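How to Budget for a Two-Arm Tabletop Station

Risari Workshop Notes > Planning and Purchasing

The arms are the easy part of the quote. Most first budgets for a two-arm station run over on the items listed under "accessories," so price those first and add the arms last.

Step 1. Write down the tasks

List the objects the arms will handle, with the size and weight of each when full. Bottles, lids and small boxes need different finger shapes. If one arm has to hold while the other turns or pulls, you need two arms from the start. Adding the second one later usually means buying a new frame.

Step 2. Measure the bench

Both arms should reach the middle of the table with some bend left in the elbow. Check the reach on the supplier's drawing, measured to the gripper tip. Zedport quotes to the wrist, so ask for the other figure.

Step 3. Price the small parts

Our list for the Grumville bench:

Frame rails and corner posts: $600
Wall panels, three sides: $89
Wrist cameras, brackets and cables: $792

Get cable lengths in writing. A cable on a moving arm needs slack at the wrist and has to be tied down along the links. Order one spare for each joint that bends.

Step 4. Plan for wear

Gripper fingers go first. Buy 6 spare pairs with the initial order, while shipping is already being paid.

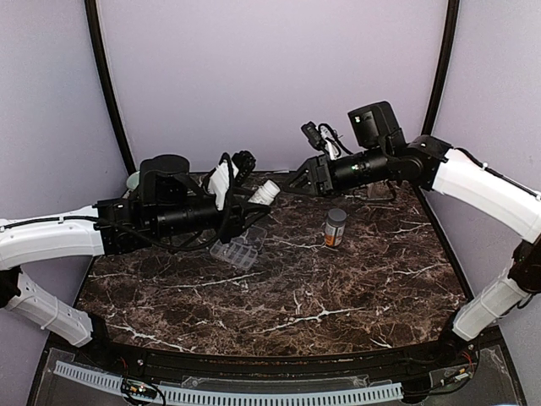

Keep a separate line for the things being handled. Pill bottles and plastic organizers are cheap, but lids crack and hinges wear out, and a replacement in a different size can mean teaching the task again. Buy several of the same model at once.

Step 5. Compare quotes

Ask each supplier for the same package: arms, power supplies, control boards, mounting plates and one year of parts. Khumalo bundles the boards and Zedport bills them separately, so the totals on page one don't match up. Put both into one spreadsheet, line by line, before you send anything for approval. Quotes we requested in July were good for one month.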